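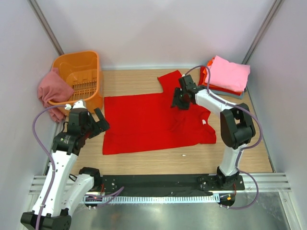 Why do T-shirts get wrinkles?

I have a drawer full of T-shirts, and for years I just stuffed them in there. Every morning I pulled one out and it looked like a crumpled lunch bag. So one day I decided to find out what a wrinkle is, and I'm going to tell you, because it's pretty neat!

Most T-shirts are made of cotton, and cotton comes from a plant. If you could look at one thread through a really strong microscope, you'd find that it's built from long, long chains of tiny bits called molecules. The chains hang on to their neighbors, a bit like kids holding hands in a line.

Now get the shirt wet. Water sneaks in between the chains and makes them let go of each other. They slide and bend -- and when the water dries up, they grab hands again wherever they happen to be. If your shirt was scrunched in a ball at the time, guess what shape they hold on to? Yep. Scrunched.

Heat helps the chains move too. An iron uses heat and a bit of steam to loosen them up, and then it presses the cloth flat while they settle down again. (Irons are a job for a grown-up, or for you with a grown-up right there.)

My friend Deepak Srivastava folds every shirt as soon as it's dry, and he showed me his way. I've changed it a little, and it goes like this:

Lay the shirt on a table with the front facing down. A red one, a striped one, any one you like!

Smooth it with your hands, starting in the middle and pushing out. Look for sneaky bunched-up spots near the sleeves.

Find the little tag by the neck, so you know which end is the top.

Fold one side in toward the middle, then tuck the sleeve back so it doesn't stick out. Do the same on the other side.

Bring the bottom hem up to the collar, and fold once more if it's a big shirt.

Put it on the pile, biggest things at the bottom. My piles used to fall over until I did that.

Want to try an experiment? Wet two old cotton socks and squeeze them out. Lay one flat to dry, and twist the other up tight with a rubber band. Leave them overnight (the twisted one may need longer, so be patient), then take off the band and compare. I did mine on the bathroom windowsill and the twisted one came out looking like a pretzel.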